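Oketti茶水间添了一台旋钮微波炉

办公楼三层的Oketti茶水间,从本周起正式恢复热饭功能。旧微波炉一月份退役之后,大家吃了半年多的凉拌菜,据说有人因此瘦了,也有人因此学会了点外卖。
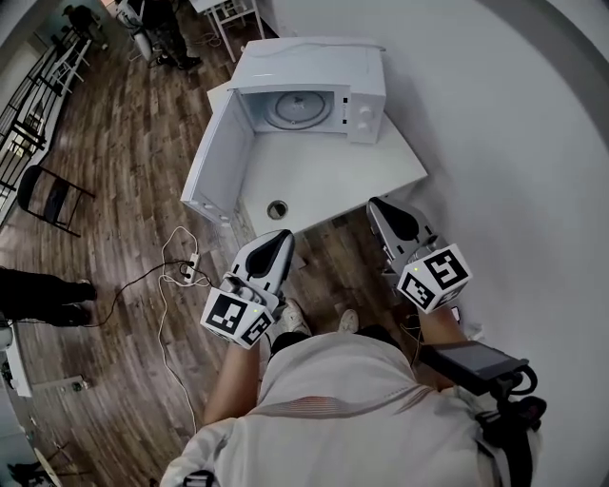 最后更新:2022年8月12日 星期五

新来的这台是白色的,摆在白桌子上,门向左开,里面一只圆形玻璃转盘。控制面板上只有上下两个旋钮,没有“爆米花”键,也没有“一键解冻”,习惯了触摸屏的同事需要重新学习拧。

行政负责人Ohemaa Amoah说,采购预算是300元,最后花了303元,多出来的三块钱她已经写了说明。供应商Gedow原本推荐的是一款900元的型号,会唱歌,她没有要。

使用规矩贴在门口,一共四条,其中三条与鱼有关。剩下那条是:转盘用完请擦,谁热的汤谁负责。中午排队超过五个人时,每人限热一次,先到先得,替全组热饭的请错峰。

有人提议把微波炉挪到窗边,方便散味。提议暂时搁置,窗边那块地方归Vuvgate的打印机,双方仍在友好磋商。

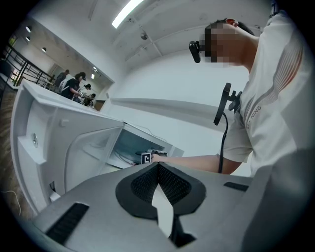
柜门的事

那件白色的柜式电器,门也是往左开,空间比微波炉宽裕得多,已经有人打听能不能存西瓜。Ohemaa Amoah的答复是:切好的可以,整个的不行,上面要写名字和日期,每周五下班前清理一次,没写名字的视为请客。

意见可写在茶水间的本子上,字请写大一点。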